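Search this site
Search

Gripper won't let go of a cup: how to clear it without breaking the cup or the arm

Quick writeup while it's fresh. Written for the Grenness bench but works for any small arm with a parallel gripper. If you're on the older Owen controller the menu names are different, see near the end.

The fault

Arm goes in for a rim grasp, one finger inside the cup, one outside. Closes. Then the controller throws 578 (grip force timeout) and everything stops with the finger still in the cup. Brakes on. Screen is red. Hitting Retry makes it worse, it closes harder before it tries to open. We lost a mug that way in May.

Don't hit Retry.

Before you touch anything

- E-stop in. Yes even though the brakes are already on. 578 leaves the motion queue loaded, and when the fault clears the arm will carry on to the next waypoint, which may be straight through your hand.
- Look at where the elbow is. If the upper link is over the table, don't lean under it.
- Tell whoever else is logged in. The remote session can clear faults from another room.
- Get a towel or a folded cloth. You'll want something soft by the cup.
- Ceramic or glass: safety glasses. A loaded rim can chip without warning.

Step 1. Work out what kind of stuck it is

Two kinds. Look from the side, not from above.

Pinched: both pads are on the wall of the cup. Slide a strip of paper down beside each one. If it won't go on either side, it's pinched.

Hooked: paper goes down freely but the finger is inside the cup and the wrist is tilted, so lifting straight up would drag the cup along with it. This is the more common one for us. Usually the force reading is wrong and the gripper never really closed at all.

If you can't tell, treat it as pinched.

Step 2. Dump the queue

E-stop still in. On the pendant go Program > Queue > Clear all. Wait for the count to show 0. If it shows anything else do it again. Do NOT clear the fault yet. Order matters, queue first then fault. I have done it backwards, once.

Step 3. Open the gripper by hand

Only for pinched. Skip to step 4 if hooked.

Drive power off at the box, then wait for the light to go out. Hold the cup with one hand, low down, away from the rim. With the other turn the manual release on the gripper a quarter turn at a time. Stop as soon as the paper strip slides. You don't need it wide open, and if you wind it all the way the linkage can come off its stop and then you're rehoming the gripper as well.

If the release is stiff do not use pliers. Back off, check you're turning it the right way (it's marked, small), try again.

Step 4. Lift out slow

Power back on, E-stop out, clear the fault. Stand clear. Set jog speed to 3 percent. Jog in the tool frame, not world frame, so the finger comes out along its own line. In world frame with a tilted wrist it'll scrape the inside of the cup and maybe tip it.

Go up 4 mm, stop, look. Has the cup moved? If yes, drop back down and fix the wrist angle first. If no, keep going until the fingertip is well past the rim and clear of anything tall nearby.

Step 5. Clear the table before you rerun

Everybody wants to rerun right away. Check what's close to the cup first, as the wrist swings wider on the retry path than on the first approach. With the fingertip down in the green cup like this, you've got the wire-mesh pen holder close on one side and the blue bowl partly under the gripper on the other, so there isn't much room to swing either way. Move both out before jogging sideways. The lime can stay, it's well off on open cloth. Also watch for anything hanging from the cables. A plastic bag up there can catch when the wrist turns, take it down.

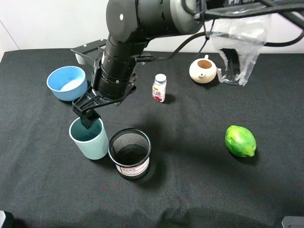

Step 6. Find out why

Mostly it's one of these:

- Force limit set wrong. Ours should be 400 in the gripper config. After a Level update it went back to the default without saying so. Check it every time the software changes, takes ten seconds.
- Zero drift on the force sensor. Open the gripper in free air and read it. Should be near zero. If not, re-zero with nothing in the fingers, obviously.
- Worn pad. Run a thumb across it with the power off. Shiny or grooved, swap it. We use the Wamow pads, they come in pairs, change both even if only one looks bad.
- Grasp planned too deep. If the finger goes far down a straight-sided cup the outside finger can touch the table cloth and read that as contact. Raise the grasp hieght and try again.

Step 7. Test

Run it with a paper cup first. Slow, hand on the E-stop. Then the real cup, still slow. Then normal speed. If 578 comes back at any point stop there and swap the sensor cable before doing anything else.

Owen controller notes

Queue is under Jobs > Pending. Same fault shows as a plain "grip timeout" with no number. It doesn't have a tool-frame jog on the front page, its in Settings > Motion and it resets to world on every power cycle, so set it again after step 3.

Write it in the log even if the cup survived. Put down cup type, wrist angle, force reading when it stopped.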